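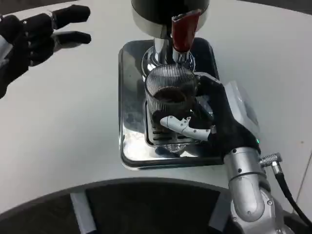
Baiba Ozoliņš asked whether beans kept in the freezer should thaw before grinding. Mine are in 20 g packets and the grounds clump on humid mornings.

Gladys Ospina
Grind them straight from the freezer. Condensation forms when a cold packet is opened and left out – keep it sealed until you need it. Expect to reset the grind, as frozen beans break finer. I went two steps coarser.

Yaneth Ayala
I never freeze mine, just buy less.

Maribel Arboleda
Agree with Gladys. If you do thaw, leave the packet sealed for about 12 hours and don't refreeze it.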